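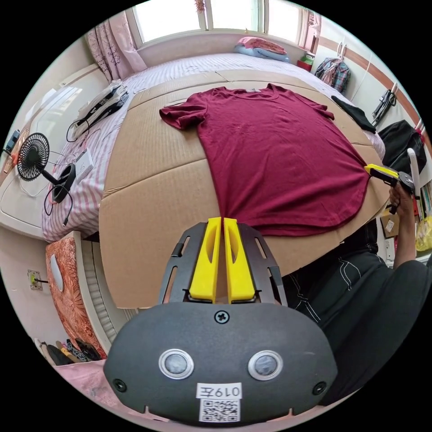

Fliltari garment folding: progress report for the November payment
Prepared for Issahaku by Bijan Mirzaei, Plestar

Recording has gone really well this period, and we now have 2,620 folding episodes on the server. Before the good news, though, you should have the full account of the fault we reported by phone, because it cost us part of the work and it touches the delivery date.

What went wrong

Each gripper logs how far its fingers are open, and that figure is matched to the video. Hakim Tuhumury was replaying T-shirt folds late one afternoon when he noticed the fingers in the video closing on a sleeve while the logged opening stayed exactly where it was. A few seconds later the number jumped to the right value and carried on as if nothing had happened. The recording software had passed the episode as complete, and so had our own checks, which only looked for missing readings. A frozen reading isn't missing, so it sailed straight through.

We stopped recording the same evening and ran every stored episode through a new check that compares finger movement in the video with the log. It found 116 bad episodes. All of them came from 2 grippers, both left-hand units from the same Ciron batch. The right-hand units were clean.

Hakim opened up both faulty units and found the same thing in each: the small cable to the position sensor had been routed too tightly round the hinge, and with the fingers fully pinched it pulled at its connector. Folding is hard on that part. The operator pinches a hem or a sleeve end, lifts, carries it across and lets go, over and over, so the cable was being tugged on nearly every fold. He could bring the fault on at the bench by holding the fingers shut and twisting the housing – a lovely moment after two days of it behaving perfectly!

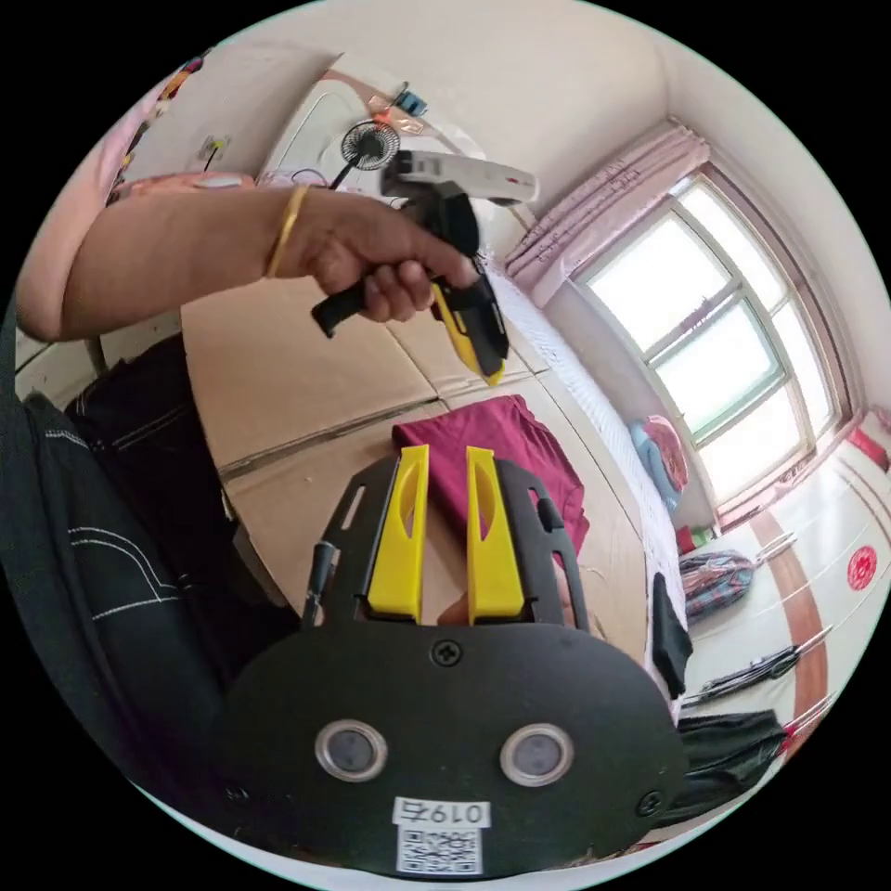
We have re-routed the cable with a little slack and clipped the connector down, on these two and on every other unit in the batch. Since then the repaired pair have been back in use on shirts and trousers with no frozen readings. The new check runs at the end of each episode and warns the operator if the log stays flat for up to 20 frames while the fingers move, so a bad fold can be redone on the spot.

Nobody was hurt and no garments were damaged. The fault was in the sensing only, and the fingers kept working by hand as normal.

Effect on the plan

The bad episodes have been taken out of the training set but kept in a separate folder, as Hakim would like to use them for testing the check. They will all be recorded again in the same homes, and the operators have agreed to this. I expect the delivery to slip by a week. We are not asking for extra money: the repairs came to very little, and the repeat sessions fit within the operator hours we had left over.

Still open: Ciron has our notes and bench video but hasn't yet told us whether later batches are built the same way. Until we hear, Hakim is opening each new gripper before it goes out.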